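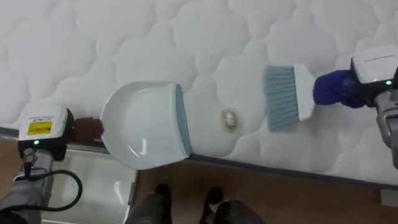
This report covers the second half of our project on contact-aware sweeping with a two-arm platform, and it deals with the software only: the perception node, the stroke planner, and the force loop that keeps both tools on the surface. The task is to move one small object off a bed and into a dustpan. The left arm holds the pan with its blue rubber lip flat on the quilted mattress, the right arm holds the brush with the bristles pointing back at the pan, and the crumpled foil ball lies between them. Every stroke in the stack is defined relative to that lip, so most of the errors we discuss later are errors in the estimated lip line.

## 1. Software layout

The code is split into four processes that talk over Altel, the message layer used in the lab. Perception runs on the desktop, and the other three run on the control computer.

- `lis_perception`: segments the target, the pan lip, and the surface
- `sovon_plan`: produces stroke candidates and picks one
- `sovon_exec`: turns the stroke into time-stamped poses for both arms
- `force_guard`: adjusts tool height and stops motion if limits are passed

In the first half of the project the planner and executor were one process. Splitting them cost us most of November, but it meant that a crash in candidate scoring no longer dropped the arm commands. The split also made it possible to replay a log through the planner alone, and all of the debugging in section 5 was done that way.

## 2. Perception

Lis takes a color image and a depth image from the head camera and returns three things: a target centroid, a line segment for the pan lip, and a local height map of the surface.

The lip is found by color first and then refined with a line fit. The light blue strip separates well from the white pan body and from the white fabric. The brush bristles are a similar blue-gray, and early versions of the color mask picked them up when the tools came close together. We fixed this by projecting the known brush pose into the image and removing that region before the fit. The mask is padded, because the brush can rotate slightly in the grip.

The target is harder. Foil returns poor depth: the wrinkles produce bright spots, and the depth camera either drops those pixels or places them too far back. We therefore take the outline of the target from the color image and its height from a ring of surface points just outside the outline. This gives a centroid that is slightly low but stable.

The height map is the part we changed most. On a flat table a single plane was enough. On quilting, a plane fit averages the tops of the cells with the seams and ends up below the tops. Commanding the pan to that plane pushed the lip into the fabric. We now fit the plane to the upper percentile of points in each patch and store the seam depth as a separate value.

## 3. Planning

Sovon samples 300 candidate strokes per cycle. A candidate is a start point behind the target, an end point past the lip, a brush yaw, and a lift height at the end. Candidates are rejected if the brush would touch the pan body, if either arm gets too close to a joint limit, or if the wrist modules come within the clearance set in the config file.

The remaining candidates are scored on three terms:

1. Distance between the stroke line and the target centroid
2. Angle between the stroke line and the lip normal
3. Number of seams crossed, weighted by seam depth

The third term was added by Wanda Zalewska after reviewing replayed logs. Small objects tend to settle into a seam and roll along it, so a stroke that is straight in the image can still push the target sideways. With the term enabled, the planner often prefers a short diagonal stroke to a direct one.

If no candidate passes, the planner asks for the pan to be moved. Moving the pan is slow, and the lip has to be detected again afterward, so a fixed cost is charged for it.

## 4. Execution and force control

The executor interpolates the stroke and sends poses to both arms. The pan arm is held in position along the surface and controlled in force along the vertical. The brush arm uses the same scheme with a lower force target, set so that the bristles bend but the head does not touch.

Force control on a mattress is not the same problem as on a table. The surface moves under the load, and pressing with one tool changes the height seen by the other. Our first controller treated the arms separately and oscillated when both were in contact. The current version, which we call Karnanura in the repository, passes the estimated deflection from each arm to the other as a feed-forward term. It is a simple linear model with 2 gains, tuned by hand.

`force_guard` sits below all of this. It does not know about the task. It reads wrist force and stops both arms if either reading stays over the limit for more than 4 control ticks.

## 5. Replay tests

We kept 2,000 logged planning cycles and run them through the planner after every change. The replay checks that the chosen stroke is valid and flags any cycle where the choice differs from the previous build. It does not predict where the target ends up - we have no usable model of foil rolling on fabric.

Two faults were found this way. The first was a sign error in the yaw of the brush mask, which hid part of the lip when the brush was turned. The second was a stale transform: the planner could use a lip line from before a pan move if the new detection arrived late. Messages now carry a pan pose counter, and the planner discards any lip line with an old count.

## 6. Open issues

- The seam weight is tuned for one mattress and is not estimated online.
- The cross-arm deflection model ignores lateral motion of the fabric.
- The final lift of the brush is open loop.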